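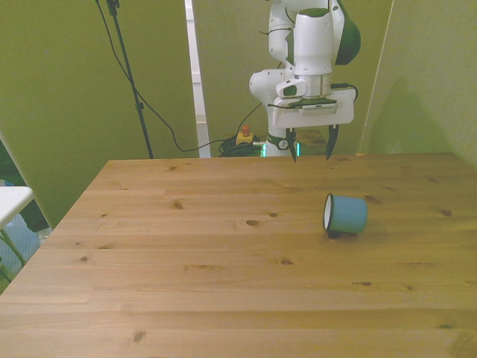
Ticket 3572: Second arm for the Rutherford bench, what to buy and what it'll really cost
Opened by: Glenys Foulkes
Assigned to: Bülent Yalçınkaya
Queue: Equipment and purchasing
Status: Open, waiting on supplier
Thursday, January 13, 2022

Glenys Foulkes wrote:

Hi Bülent, I know this isn't a proper fault, but purchasing told me to put it through the support queue so here it is. I've got money for a second arm on the tabletop work (picking up cups and mugs, standing them up, putting them down somewhere sensible) and the Undero quote has come in a good bit higher than the last one. I've been staring at it for two days and I can't work out which lines we need and which are them being hopeful.

What I'd love from you is a yes or no against each of these: arm, controller, two-finger gripper, spare fingers, wrist camera, the stand, emergency stop, cable kit, three-year service plan, training day. The training day makes me cross every time I look at it. We've had the first arm since May and I don't think any of us want to be shown how to jog a joint again!

The other thing is I'd like to order before the budget year closes, so if something can wait until spring please say so and I'll move it out.

Bülent Yalçınkaya wrote:

Hello Glenys. Right, I've had a go at it over lunch, with the quote in one hand and a sandwich in the other, so forgive crumbs.

Arm and controller: yes, obviously. Check that the controller on the quote is the same revision as ours. The part number has a different ending and I don't know if that's a new box or just new paint.

Gripper: yes, but ask for the price without it as well. Perkau do a parallel one that fits the same flange, and when I looked last year it was cheaper. I haven't used it, mind, so I'm only saying get the number.

Spare fingers: yes, and more than they've put down. We went through ours faster than I'd planned for, mostly from people driving them into the tabletop. I'd go for four pairs.

Wrist camera: hold off. You've got a fixed camera on the bench already, and I'd want to hear what you'd do with a second view before spending on it.

Stand: no, unless you're moving to another room. Are you?

E-stop: yes. Please don't let anyone talk you into sharing one between two arms without asking me first. I want to look at how it would be wired.

Cable kit: I'll come back to this.

Service plan: one year, then we look again.

Training: ha. No.

Glenys Foulkes wrote:

You're a star, thank you. Not moving rooms, no. The idea is to put it at the other bench so two jobs can run side by side. So no stand, but I do need something to bolt it to, don't I? Our pine top is lovely but it's full of knots and I've no idea what it would take, screw-wise.

On the camera, I'll be straight with you, the reason was the mugs. When one's lying on its side with the handle tucked underneath, the gripper has to come at the rim or else go round the body, and from the fixed camera I can't always tell how far down the fingers are. The pale blue enamel one is my main test piece for this and it's a swine. I thought a view from the wrist might save me getting up and crouching next to the table every time. My knees would be grateful too.

Also why are you coming back to the cables? That line is 431 pounds. For cables!

Bülent Yalçınkaya wrote:

I'm coming back to the cables because it's 431 pounds, ha.

I went and looked at what we've got. There's the long black one that comes down off the clamp pole, and then the heap on the floor behind the table with the yellow e-stop box sitting in amongst it. I'm not telling anybody off, I probably put half of it there. But if we're buying for a second station I'd like to do the first one properly at the same go, and their kit doesn't cover that. It's the lead set for one arm plus a bag of clips. So I'd buy the leads (we have to, they're their own connectors) and get trunking and a proper e-stop bracket from Avico, who we've already got an account with. The box wants to be up at hand height at the front of the bench where you can slap it without looking.

Can you ask Undero to split that line for me? Leads on one, everything else on another.

Mounting: don't bolt anything to the pine. Ours has its own base behind the table and doesn't touch the top at all, and I'd do the same again. So I was wrong about the stand, sorry, or half wrong. You need a base, I just don't think you need their one. Send me the drawing if there is one in the quote pack, and I'll ask the workshop what they'd charge for a plate and a column.

Camera: fair enough, that's a proper reason. Before you spend, try moving the fixed one lower and off to the side for a week. If you're still crouching after that I'll happily sign it.

Glenys Foulkes wrote:

OK! Busy couple of days. Where I've got to:

The controller is a newer revision. They swear it runs the same software, but it does need a different network card, and that was not on the quote. I've asked for it to be added at no charge, cheekily, and the chap went quiet.

Split of the cable line is coming. Drawing attached, page six. The base footprint looks bigger than I'd pictured and I'm a bit worried about it fouling the white unit with the green legs if we ever swap the benches over. Could you measure? I keep getting a different answer.

Perkau came back the same afternoon, which I liked. The gripper is cheaper but the fingers are dearer, and if we really are getting through them at the rate you say then it all comes out much the same by the end of the second year. I'd sooner have two of the same and share the spares. Shout if you disagree.

Lead time is 24 weeks. TWENTY-FOUR. So "before the budget year closes" is only ever going to mean the order, and I need to ask finance whether that counts or whether it has to be sitting here in its crate. If it has to be here then we're sunk and I'll be back with a much sadder ticket.

Moved the camera, by the way. Lower and to the left. Better for the fingers, worse for seeing inside the mug. I'll give it the full week.

Bülent Yalçınkaya wrote:

Same gripper, agreed, share the spares. Put six pairs down in that case and call it stock for both.

I'll measure the base tomorrow morning before you lot get in. And do ask finance in writing. The year I bought the first one I asked somebody in the corridor, and it took me until May to get the invoice paid.

Leaving this open and setting it to waiting on supplier. Still to come: split cable line, network card, workshop price for the plate and column, finance answer, and your verdict on the camera.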